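# Review: Kulov image feed library for PHP

Reviewed by Fasil Adugna, web services team, Hailu

Kulov is a small PHP library which collects images from a third-party service and presents them as a gallery on an ordinary website. It is published by Stirkico and sold on a yearly licence. Our team was asked to assess it as a replacement for the feed script that has served our clients' sites until now. The assessment was carried out in January on a shared hosting account of the kind most of our clients use.

## Installation

The package is installed through Composer and adds 4 dependencies, all of them in common use. A single configuration file holds the access token, the address of the source and the cache folder. The supplied guide is clear on the first two points and rather thin on the third. It does not state that the cache folder must be writable by the web server, and the error given when it is not - a blank gallery with no entry in the log - is of little help. Readers should check permissions before looking elsewhere.

Tekle Teshome, who carried out the installation, had a working gallery on a test page within the morning. Most of that time was spent obtaining the token from the source service, a matter outside the control of Stirkico.

## Fetching and caching

The library requests images in pages of 10 and follows the paging links until it reaches the limit set by the site owner. Our test album held 205 images. All were retrieved, in the correct order, and the captions arrived with accented characters intact. This last point was a regular source of complaints with the previous script.

Results are kept for six hours by default. The period may be changed, although the setting is given in seconds and the guide describes it in minutes. We ask that this be corrected. When the source service is unavailable, the library continues to show the last stored copy and tries again at the next visit. We tested this by withdrawing the token and found the gallery unchanged until the cache was cleared by hand.

Deleted images are handled less well. An image removed at the source remains in the gallery until the cache expires, and there is no command to remove a single item. Organisations which may be required to take down a picture at short notice should consider this carefully.

## Templates

Two templates are supplied, a grid and a single column with captions. Both are plain HTML with a small style sheet, and both may be copied and altered without touching the library itself. The grid crops every thumbnail to a square from the centre, which suits most pictures and cannot be turned off without editing the template. Alternative text is taken from the caption where one exists and is otherwise left empty. The single column template keeps the original proportions and places the caption directly beneath. 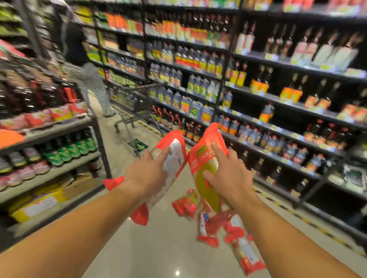
*Two red and gold bags in hand, supermarket aisle.*

## Support and licence

Two questions were sent to Stirkico by e-mail. The first, on cache permissions, received a full reply the next working day. The second concerned use with Plarkley, the content system on which several of our sites depend, and was answered with a link to a page that does not mention it. A plug-in is said to be planned. In the meantime the library can be called from a Plarkley page template, and we have done so without difficulty.

The licence covers one domain, with test sites included at no further charge.

## Recommendation

Kulov is approved for use on new client sites where the gallery is a minor feature. Existing sites should remain on the present script until single items can be removed from the cache. The setting for the cache period should be entered in seconds, whatever the guide says.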